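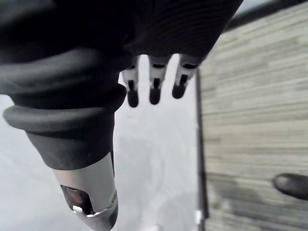
Fingertips, close up.

I have been meaning to write about towels for ages, and I know how that sounds, but bear with me, because the comments under the airing cupboard post went on for weeks and it was plain that I'm not the only one with feelings on the subject. So, towels. How they hang, how they fall off, and what I've learnt from years of living with one short rail and too many people wanting to use it.

When we moved to Usbridge the bathroom had a hook on the back of the door and that was it. One hook! Everything ended up piled on it, and whatever was at the bottom of the pile never dried and smelt like a pond by Wednesday. My mother, who is a folder by nature and irons her flannels, came to stay and said nothing at all, very loudly. A rail went up the month after.

I do like a plain bar. I looked at heated ones (lovely, but the price) and at those ladder things that lean against the wall and slide about if you breathe near them, and in the end I came back to a straight bar between two square brackets, fixed properly to the wall, in a dark grey that doesn't show every fingerprint. Chrome looks smart for a day and then you're forever wiping it.

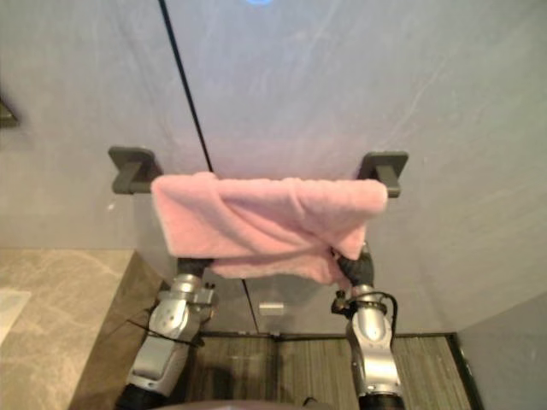
The trouble with really fluffy terry is that it has a mind of its own. A thin towel will go over a bar in one throw and hang there like a curtain, but a thick one bunches up along the fold, and then one corner drops lower than the other, and you tug at that and the whole lot twists round on itself. I used to stand there yanking it about and getting cross. What works for me is to get the top fold sitting straight along the bar first and leave the bottom in whatever state it's in. Then take hold of the two lower corners, one in each hand, and draw them gently apart and down. Little pulls, not big ones, or the towel comes off over your head. I've done that more than once, with my glasses on.

If a corner has curled under, let go of the other side and deal with the curl by itself. It feels slower but it isn't.

Lamduan Klinhom, who used to live next door to us, taught me to give each towel a good hard shake before it goes anywhere near the rail. It lifts the loops up again and gets rid of most of the creases, as well as the odd sock that came along in the wash. She also halves the fabric softener, and I've gone further and stopped using it on towels completely. They were a bit scratchy for the first few washes and then they came right, and they dry me so much better now. 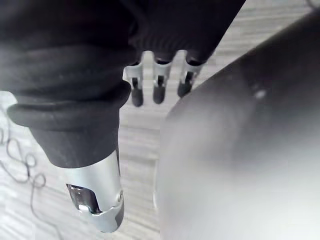 Colour is another matter. I had white for years because I thought that's what grown-ups had, and then a red football shirt got in with them. I was so upset, and then I noticed I liked them better! Since then I've bought pink on purpose. Pink against a pale grey wall is one of the most cheerful things you can have in a plain room, and it doesn't cost anything extra over beige. I'd love to do the hand towels to match, but I've got 7 perfectly good green ones to wear out first and I can't bring myself to turn them into floor cloths before their time. 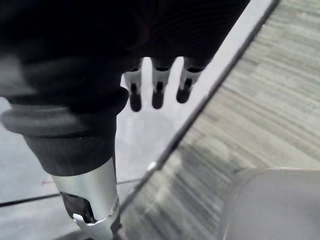
Posted by Laurinda Pacheco, July 6, 2024

A few of you asked about folding, for the spares. I fold mine lengthways and then over twice more, with the rounded side facing out on the shelf, so you can pull one without bringing the rest down. Rolling looks pretty but takes up more room in my cupboard, which is deep and narrow and has a pipe through the middle of it.

Next up is bed linen, once I've found the other half of the striped set. If anyone has a way of doing a fitted sheet that doesn't end in a ball, please leave it in the comments, I'll try anything.

Shares: 100
7 comments

Last updated: August
Contact | © Laurinda Pacheco | Back to top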